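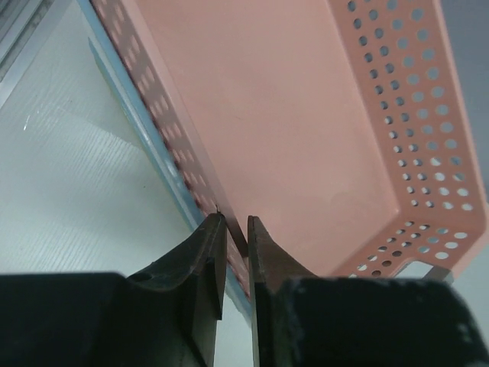
Open day at Simard: a morning with the basket movers

I'd been meaning to get out to the Simard workshop in Skakville for ages, so when they opened the doors to the public in October 2018 I put my name down straight away. So did plenty of my neighbours! The sign-in sheet had reached 157 before I'd finished my first coffee.

The part I most wanted to see was the handling demo, and I parked myself at the front for it (sorry to the tall bloke I elbowed). A robot arm with a black two-finger gripper was working with a pink plastic basket, the kind with round holes in the sides. You'd think grabbing a basket would be easy. Wayne Fraser, who ran the session, told us thin plastic edges are a real pain for a gripper, as the fingers have to come in at the right angle and close on very little. He had us all leaning in to look at the fingertips, right down at the lower edge of the basket's side, with hardly a gap between them.

The software is called Zurnix and it's been in the works for 14 months. Ruwan Talukder looks after that side of things and was good fun to talk to. I asked him what happens when someone swaps in a different colour of basket and he laughed and said that was most of September. He reckons they've logged 519 practice grabs with baskets alone, and they're moving on to tubs and trays next.

A few of the kids wanted to know if it could tidy a bedroom. Wayne said not yet, but he wrote it on the whiteboard anyway.

Jusurent, the linen hire people out on the highway, will be trying the system in their sorting area first. I had a quick chat with two of their staff over the sausage sizzle. One was keen as mustard, and the other wanted to see it cope with a Monday-sized load before she'd say anything nice about it. Fair enough!

Simard is hoping to run another open day once the trial is under way. Places are free but you do have to book, and the front office has the list.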